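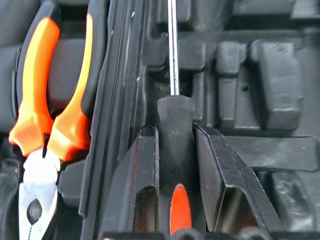
Does the calendar have to be set before the readings are loaded? We did it the other way at Liltley and every psalm landed a week late.

Yes. Load order matters in Lakora, and the steps in this section must be done in the order given. If the readings are already in, clear them first (Settings > Readings > Clear plan) and start at step 1.

4.2 Setting up the worship calendar and reading plan

Before you start

You need an administrator login and the plan file for your tradition. Plan files end in .lkp and can hold up to 2,000 entries. Larger files must be split by season.

Calendar

1. Open Settings > Calendar.
2. Under Church year, choose the date on which your year begins. For congregations that follow Advent, pick "Advent, automatic". In some years this gives a start date in November.
3. Under Easter, choose Western or Eastern. The movable feasts are worked out from this setting and can't be entered by hand.
4. Set Weeks shown to 14 or fewer. A higher value slows the lobby display.
5. Press Save. Wait for the green bar before leaving the page.

Caution: Changing the Easter setting later deletes all notes attached to movable feasts. Export them first.

Readings

6. Open Settings > Readings and press Load plan.
7. Choose the file. Lakora lists any entries it could not match to a date.
8. For each unmatched entry, choose Assign or Skip. Skipped entries stay in the file but are not shown or printed.
9. Choose a translation. If a passage is missing from that translation, the reference prints alone – no text is borrowed from another one.
10. Press Build.

Note: Psalm numbers differ between the Hebrew and Greek counts. Psalm 23 in one is Psalm 22 in the other. Set Psalm count to match the Bible used at your lectern, or readers will be sent to the wrong page.

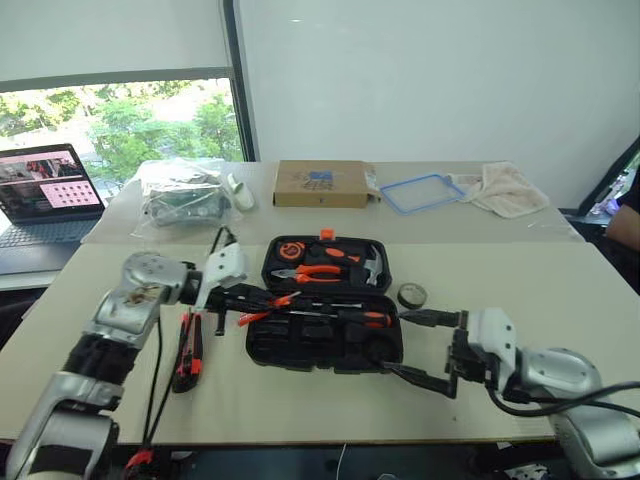
Figure 4-2. Open toolbox on the front table.

Checking the result

11. Open Preview and step through the first month. Compare the feast names with your printed calendar.
12. Print one week as a test. Long readings run onto a second sheet unless Shrink to fit is on.
13. If more than one congregation shares the account, as with Walholm and Liltley, repeat steps 6 to 12 for each. The calendar is shared; the reading plan and psalm count are kept apart.

Error 666 at step 10 means the plan was built for a different church year. Load the correct file and press Build again.

Section last revised April 17, 2023.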